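Search reports, projects and people

Search

Tool Return and Sorting Program
Progress report to the Backlund fund
Prepared by Thu Huỳnh, program lead
24th August
5 min read

This report covers the period from the start of July to now. It follows the headings in the grant agreement, except that storage and staffing are taken together, as they were last time.

Work since the last report

The sorting room at Gillen Street is now in regular use. We moved the intake shelves to the wall nearest the loading door in the first week of July, and the heavy cabinets went in after that. The floor outlet by the window still trips when the grinder and the dust extractor run together. An electrician has looked at it and quoted for a separate circuit. We have asked the landlord to share the cost and are waiting for an answer.

Since the program began we have taken in 3768 hand tools. Most come from workshop clearances and from the two drop-off points at Plollska and Jastska. Plollska sends mixed boxes, often with garden tools in them that we pass on. Jastska sends less, but it is cleaner and usually comes labeled by type.

Nearly 200 tools were set aside in July as beyond repair. These went for scrap and the small amount received is shown in the accounts sheet.

Sorting and bins

At the first review we were asked to explain how tools are kept between intake and checking. Returned tools go into open metal bins, which are brought to the table and emptied by type. We tried plastic crates in the spring and gave them up when the corners split under the weight of wrenches. The metal bins are heavier to lift but they have held up, and they can be wiped out between loads.

Mixed loads remain the slowest part of the work. Long handles catch on each other and small items end up at the bottom. Diễm Quách has rewritten the sorting sheet so that tools are recorded by family first (striking, gripping, turning, cutting) and by size only after they have been checked. The old sheet asked for size at intake, and half of those entries had to be corrected later. 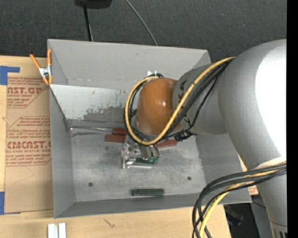

Hand tools in an open sheet-metal bin on the sorting table.

The table itself was bought second-hand with part of the equipment line. It is a good height for standing work. We plan to oil the top before winter and put a rubber mat at the checking end, where edges get tested.

Checking and repair

Each tool is checked for cracks, loose heads and damaged handles. Anything with light rust goes to the cleaning bench and the rest goes straight to the shelves. Handle replacement is behind. We ordered 20 ash handles in July and the supplier sent hickory in the wrong length - these have gone back and the replacements are due next month.

Screwdrivers are still our largest surplus. Demand from the borrowing side is for adjustable wrenches, clamps and decent saws, and we do not get enough of any of them. We have asked both drop-off points to say so on their posters.

Storage and staffing

The shelves are close to full. We could fit one more row if the paint cupboard were moved to the corridor, but the fire inspector would need to agree first. Diễm has drawn a plan of the room with the extra row marked and it is attached to this report.

Staffing is unchanged at 2 paid part-time posts. Evening sessions were paused for the summer and will start again in the fall. The lifting training promised in the last report was held in July, and everyone who handles the bins has now done it.

Spending

Spending is within budget on all lines except transport. The van hire went up and we made more trips to Plollska than planned. We ask for permission to move the unspent part of the printing line to transport. A form for this is attached.

Next steps

- Settle the electrical work with the landlord.
- Receive and fit the replacement handles.
- Test the new sorting sheet on a full month of intake and report the number of corrections.
- Get a decision on the paint cupboard.

Questions on the figures should go to Thu Huỳnh. Questions on the sorting sheet or the room plan should go to Diễm Quách.

Share 2
Comments 0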